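Projektbericht: Was eine Jeans erzählt
Textiles Gestalten und Geschichte, Wahlkurs

Angefangen hat alles mit einer Tüte alter Hosen vom Dachboden und der Frage, warum die einen nach zwanzig Jahren noch halten und die anderen schon am Knie durch sind. Unsere Gruppe (vier Leute, eine Nähmaschine, sehr viel Tee) hat daraus ein ganzes Halbjahr gemacht, und ich würde es sofort wieder tun!

Zuerst ging es um die Bindung. Denim ist ein Köpergewebe, die Kettfäden sind mit Indigo gefärbt, der Schuss bleibt meistens hell. Deshalb ist der Stoff innen blasser als außen. Indigo lagert sich vor allem außen am Garn an, der Kern bleibt oft weiß, und beim Tragen und Waschen kommt er nach und nach zum Vorschein.
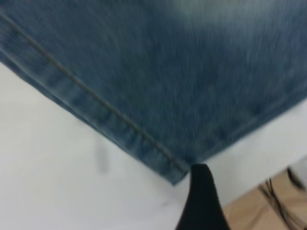 Richtig spannend wurde es beim Färben. Maricruz Huerta aus der Werkstatt Sandoval hat uns im Juli einen Nachmittag lang gezeigt, wie man eine Küpe ansetzt. Der Stoff kommt gelbgrün aus dem Bad und wird an der Luft blau, innerhalb von Minuten! Wir haben 200 Gramm Baumwollgarn in mehreren Zügen gefärbt und nach jedem Zug eine Probe abgeschnitten.

Für den historischen Teil durften wir ein Musterbuch der Färberei Toker ansehen, begonnen 1826. Es enthält 428 Proben, viele davon mit handschriftlichen Rezepten, die wir nur mühsam entziffern konnten. Bei »Urkum« dachten wir erst an einen Farbstoff, es war dann aber der Name eines Händlers.

Offen geblieben ist der Vergleich der Lichtechtheit. Die Proben hängen noch am Südfenster im Werkraum, die Auswertung übernimmt der nächste Kurs.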